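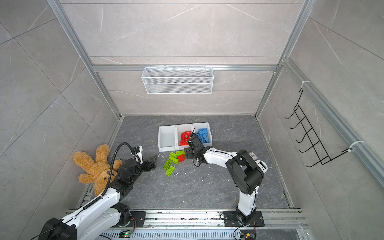
So it does the sorting and I do the sorting out, was how Costel Dervishi put it after his first shift on the cell, and we have yet to write a better introduction to section 5.

5. Starting a shift at the sorting cell

The Winis returns room used to sort bricks by hand, all day, at the long bench. The cell now does the picking by colour. You do the setting up, the checking and the deciding. Most people find their wrists hurt less and their opinions are asked for more often. If you have come over from the bench, read the whole section once before you switch anything on.

5.1 Before you wake the arms

1. Sign in on the sheet by the door. The cell keeps its own log, but it has never known who was on shift.
2. Stand the three-part bin in the middle of the floor, with its compartments side by side across the cell. Green goes on the left, red in the middle, blue on the right.
3. Look into each compartment. Bricks of the right colour may stay where they are. An empty compartment is fine.
4. Tip the mixed bricks on to the floor in front of the bin and spread them with your hand. A low, loose cluster is what you want. The arms are poor at mountains.
5. Follow the cable of each arm with your eyes from base to wrist. If it is tight or trapped, free it with the power off.
6. Brush dust off the base rail. Do not blow on it, however tempting.

Note: Arches and other curved pieces are sorted by colour like everything else. Whether a set needs its arch back is a question for the bench, and is still answered by a person.

5.2 Running a batch

1. Take both hands out. Say "clear" aloud, even if you are alone and feel silly.
2. Press Start on the panel. The right arm goes first and the left arm waits for its turn, a courtesy we never managed at the bench.
3. Watch the first few picks. If a gripper closes on air more than once, press Pause and spread the bricks again.
4. When the floor in front of the bin is clear, press Park and wait for both arms to stop.
5. Lift out the bin, check each compartment and move any strays by hand. Write the strays on the sheet.

CAUTION: Never reach in to help. An arm that has been still for a while may only be thinking – it gives no sign of having finished. Pause first, then reach.

CAUTION: Do not lift an arm by its gripper. Hold it by the thick part of the upper arm, with the power off.

5.3 What the cell does to your day

The batch target is up to 112 bricks. It is a target for the cell. Eun-ji Yeom agreed with the day and late shifts in May that it would not be turned into a target for whoever is standing next to it, and anyone who tells you otherwise should be sent to her.

Time spent waiting on a batch is yours for set checks, repairs and labels. Your tea break is at half past ten whether or not the arms have got stuck.

If you sort faster than the cell, well done. Please do not race it. Horacio Acuña did, he won, and we had to retrieve a good many bricks from under the shelving.

For faults and stoppages, go to section 6. For anything that smells warm, press the red button and fetch Jae-hoon Myung.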